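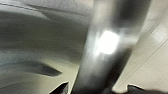 Pranab Weerasinghe
Course Instructor, Mamerley

Unit 2: Shine and shade on a round metal rod

A polished rod does not reflect the light equally. One part gives a bright white spot, and there the texture of the metal is difficult to see. Toward both long edges the gray becomes darker, and from this our eye understands that the shape is round.

Please read pages 40 to 44 before the class. For the exercise, draw one rod with soft pencil. Leave the paper white for the highlight and make the edges last. Bring your drawing to room 88 in November.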